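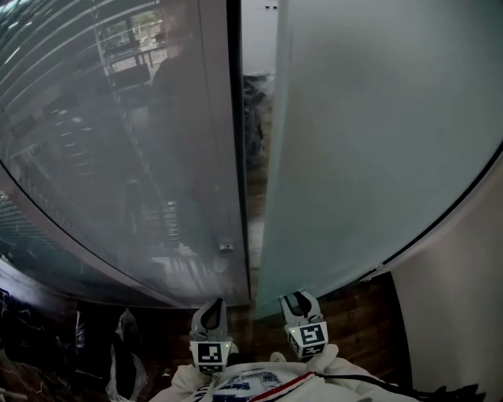 Jelle Goossens calls it a sensor fault and wants the chapter closed. I'd ask you to hold off agreeing with him until you've read the log.

Week 2: the Rillik gripper and glass doors

The supplier's note says the fingers stop within 15 mm of any surface. Fine, on painted board. Frosted panes and reflections are another matter – the depth reading at Clullum dropped out, the arm carried on, and the fingers closed on the edge of a door. The retry limit was set to 500. Who chose that?

Goossens blames the glass. Glass was in the site survey.

For Thursday: read the Hoekstra report, pages on lost readings only. Write 300 words on what the arm should do when it has no depth value. "Slow down" won't get you the marks.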